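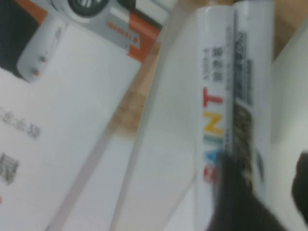
*Fig. 4.1 A boxed handheld device and a white tube marked PAINT, with a clear plastic panel between them*

# Chapter 4: Reading the Box

I used to throw packaging away without a glance. Then I spent an October sorting samples in the stockroom at Laltum, where I had 3258 items to log, and I came out of it unable to walk down a shop aisle at normal speed (my family still complains!).

Let's start with the two packs in Fig. 4.1. The box carries a product photo, so you know it's a handheld thing with a rounded grey handle and plenty of orange before you've read a word. The tube goes the other way and lets one word do the work, PAINT, in several colours, running up the side. Turn your head and you've got it. I rather like that, although I can't read the Chinese characters above it and I'd love to know what they add.

So a pack can speak in pictures or in words, and most do a bit of both. In this chapter we'll look at which one your eye goes to first, and why a shape like a tube gives the designer such a headache. Try wrapping a long word round a glue stick and you'll see what I mean.

## 4.1 The paper that comes with it

Then there's the printed matter: leaflets, brochures, booklets, the lot. At home mine goes in a kitchen drawer, up to 200 pieces at the last clear-out, and it slides about whenever I want the scissors.

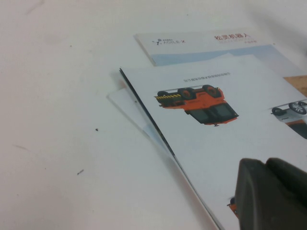
Once leaflets are in a loose pile, each one has only a strip of itself left to be noticed by. That's why I always look at the top band of a brochure first. If the logo and the name are up there, you can still find it with another booklet lying across the front. If they're halfway down, good luck to you.

**Before you read on**, dig out 13 bits of packaging or paper from your own cupboards and spread them on a table. Keep them handy, as we'll need them for the Hokent grid in section 4.2.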